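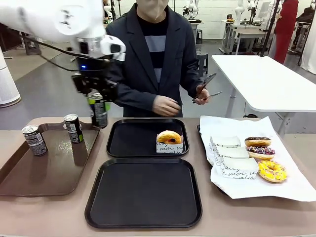
Can machines do counter work yet? Cans, trays, bagging

Forum: Shop Floor and Kitchen > Equipment

evie_naylor
I manage a bakery counter with a small drinks fridge. We do boxed and tray orders for offices, mostly a drink and a pastry per person. On a normal Monday we set up 40 trays before 9 a.m. My owner has been reading about robot arms and wants to know if one could take over part of that job. I said I'd ask people who have more experience with this than I do.

The job is simple to describe. Lay out the trays, stand a can on each one, put a donut in a paper sleeve, set it next to the can. A new hire learns it in one shift. I'd like to know which of those steps a machine can do today, and which ones I should stop thinking about.

ktreloar
Cans, yes. A slim can is a rigid cylinder, it's the same size every time, and two fingers can close on it without much trouble. If you always put the cans in the same spot, even older equipment can move them. Donuts in sleeves, no. I would not plan on that.

dorottya_b
I agree on the cans and disagree on the rest. Soft items are being picked up in plenty of places now. The grip force can be set low enough that glaze isn't a problem. What you lose is speed.

ktreloar
Picking up a donut is one thing. Getting it into a paper sleeve is another. The sleeve has to be opened and held open, and it weighs nothing. Watch anybody do it. They use both hands and they don't look at either one.
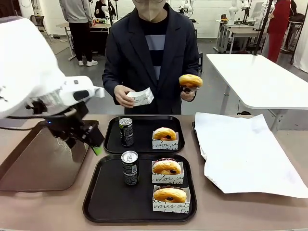

whiteley_m
Splitting the job is what I would look at first. We did that at Tindall with lunch packs, and it went better than trying to automate the whole line. The arm placed anything hard and regular, and a person did anything wrapped. For Evie that would mean sleeve and donut stay with a person, one in each hand like in the photo, and the gripper gets the can side of the tray. You need to agree on who reaches in when, because both of them want the same few inches of space. We lost more time to that than to dropped items.

evie_naylor
That's useful. How much faster was it?

whiteley_m
It wasn't faster for the first 3 months. After that it came out even with two people working. The gain was that the second person could go do something else.

a_radwan
I do service calls on packing equipment, so take this from the repair side. The tray work itself is not what stops these machines. Small changes stop them. Somebody buys a different tray with a shinier finish. Somebody lays the cans down when they used to be standing.
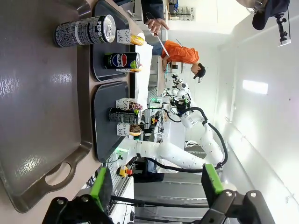 A can on its side needs a different approach from a standing one, and if the machine has to stand it up again that's one more motion that can go wrong. Same with cards. If you put name cards or folded price cards next to the food, they get knocked over, and a person fixes that without thinking. Ask any seller to show you the job with your own trays and your own cards on the table.

dorottya_b
Good advice, but it's also a bit out of date. The newer systems are trained on many examples of people doing the task, and they handle a can in a new position fairly well. I saw one at the Wirnura open day in July that had never been shown that tray layout. It got through 20 cans and dropped one.

ktreloar
One in 20 is 2 in 40. That's two cans on Evie's floor every Monday morning.

dorottya_b
People drop cans too.

ktreloar
Not at that rate, and they pick them up afterward.

evie_naylor
To be fair, my staff dropped a whole tray last week.

On the pastry side, what about using tongs? Health rules here mean we don't touch finished items with bare hands, so my staff use tongs for almost everything at the display.
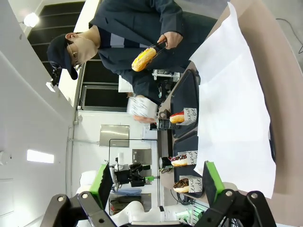 Long glazed ones are the worst for us. They sag if you grab them at one end, and if you squeeze in the middle the glaze cracks. The bag has to be right there under it. I can't see a machine doing both halves of that, but I'd be glad to hear otherwise.

a_radwan
You wouldn't give a machine the tongs. It has its own fingers, and you'd want pads that can be taken off and washed. Ask how they come off and how long that takes. With some of them you need a hex key, and then your morning crew won't do it.

whiteley_m
Seconded on the pads. Also measure your counter depth before you talk to anyone. The arm needs more room behind it than you'd guess from the brochure.

evie_naylor
Counter is 20 inches deep behind the trays, so that may settle it. I'll ask for a trial on cans only and leave the bagging the way it is. Does anyone know if Plallutlow still rents out arms by the month?

dorottya_b
They do. Ask for the short contract, it isn't on their price list.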